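Search this site Enter keywords Go

Project Report: Handling Rules for Menu Tasks in Robot Training
Kandale Student Laboratory, Munville

3. Grip and visibility

The project drafted rules for recording how people handle printed cards, so that a robot may later learn the same task. Rule 2 states that both hands stay in view and that the card is held upright. Fingers may cover part of a food picture – the title must remain clear.

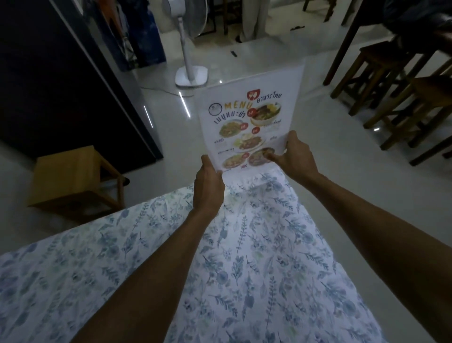 Rosalind Wojcik objected that a rule about the title alone is too weak, and that a robot trained under it could learn to cover prices as a matter of habit. The draft was changed in July, and prices now have the same standing as titles.

Rule 16 concerns surroundings. Household objects may stay where they are, provided that they do not block the hands. Laminated cards are permitted, and glare must be noted in the log.
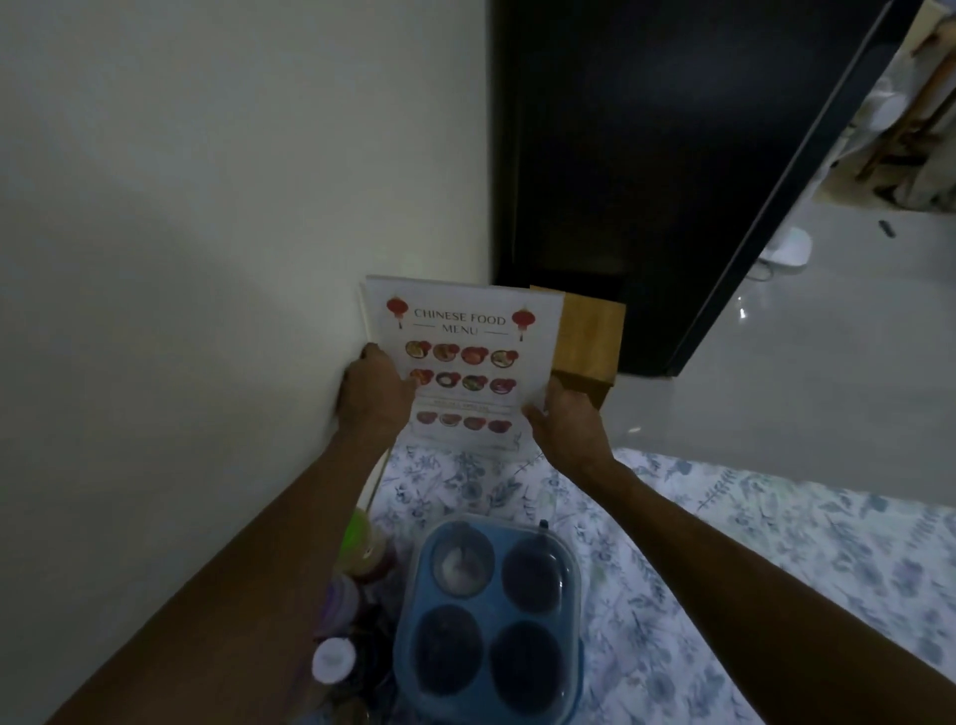 Each log entry is checked by a second student before it is accepted. Entries without a grip note are returned to the recorder under the Derkis procedure, Section 2.

© Kandale Student Laboratory. Contact | Back to top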